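The Slowest Upgrade in Town
An afternoon with two robot arms, an old desktop and a great deal of patience

The sign on the door at Flitach says the open day starts at 2, and at 2 sharp the door is locked. A man in the parking lot tells me he has driven in from Pimwood for this and would like it noted that he was early. We note it together. At some point a hand appears, the bolt slides, and we file into a building that spent its better years as a carpet showroom and still has the lighting to go with it.

I had been promised robots. I had also been promised lunch, by an email that used the word "refreshments," and both promises turn out to be kept in the same modest spirit. The refreshments are crackers. The robots are bolted down at the far end of the room, behind a strip of yellow tape, and they are not moving.

"They're thinking," says a boy of maybe nine to his father.

"They're off," says Cường Lương.

Lương runs the workshop, and he has the manner of a man who has given this tour before and regrets the question period in advance. He spent years fixing office computers by the pallet. Companies would clear out a floor, the machines would arrive on a truck, and he would open each one, pull what was worth keeping and put in what was missing. His thumbs, he says, have never forgiven him. The idea behind the project, which is called Sallent for reasons that took up most of a cracker and left me no wiser, is that a machine ought to be able to do the part his thumbs object to.

So why is it so hard? I ask him this in the tone of someone who once installed a stick of memory and told people about it for a month.

He hands me a stick of memory. "Close your eyes," he says. "Put it in."

There is a practice board on the side table for this purpose. I close my eyes. I find the slot with my fingertips, I line things up, I press, and I am told very gently that I have it backward. The Pimwood man gets it on his second try and becomes, for the rest of the afternoon, impossible to stand next to.

What he did without thinking, Lương explains, is the whole problem. He felt the notch. He felt the thing rock a little, then not rock. He pushed harder because it seemed like the moment to push harder. Try writing that down for something with no fingertips and no opinion. Sang Vi has been trying to write it down since last March, and she looks like a person who sleeps fine but dreams about connectors.

Vi handles the software, plus the tape, plus the crackers. She is cheerful about failure in a way I found restful. The arms have dropped parts, she says. They have picked up parts and then presented them, with great ceremony, to the empty air beside the slot. One Thursday they spent the whole morning trying to seat a module that was still in its cradle, and had to be talked out of it.

"Did it learn from that?" asks the father.

"I did," says Vi.

The trick, or the part of it she is willing to share with a crowd holding snacks, is to make life easy before the arm ever moves. People imagine a robot rummaging in a drawer. Nobody here wants a robot rummaging in a drawer. The parts sit in holders printed in house, each in a known place, and the computer goes on its side with the cover off, where everything can be reached from above. The holders are on their 25th version. Vi keeps the earlier ones in a box under her desk and will show you the third if you ask, though she would like you not to.

Then she steps behind her laptop, the father lifts the boy onto his shoulders, and the room goes as quiet as a former carpet showroom can.

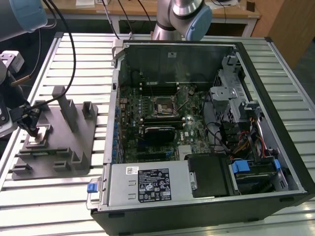
The gripper takes hold of a small component in its cradle, beside an opened desktop on the slotted worktable.

It is not fast. I want to be fair about this, and so does Lương, who says "it is not fast" before anyone else can. The gripper comes down to the square cradle the way you would reach for a sleeping cat. I had expected drama from the arms and found myself staring at the patient instead: a green Dell board lying open to the ceiling, its processor socket bare, with those blue plastic tabs that I remember snapping off one of my own machines in a mood.

"How many has it done?" calls someone from the back.

"Ask me at 100," says Vi, not looking up.

The hard part, she tells us while we wait, is inside the case. Out on the table everything belongs to her. In there it belongs to whoever designed the computer, and to whoever routed the cables, and cables are her great enemy. They sag. They wander. Two machines of the same model will come off the same truck with their wires lying differently, and to an arm that might as well be a different country.

A retired machinist named Nghiêm, who has been leaning on a pillar all this time with his arms folded, asks why they don't just tie the cables back. Lương says they do, sometimes. Nghiêm asks who ties them.

"Me," says Lương.

Nghiêm nods for quite a while.

By 3 the crackers are gone and the boy has asked whether the robot can do a high five. Vi says it can't, Lương says it shouldn't, and the father says it's time to go. The Pimwood man stays on at the practice board with his eyes shut, pressing in the same stick of memory over and over, and Lương goes to find his coat.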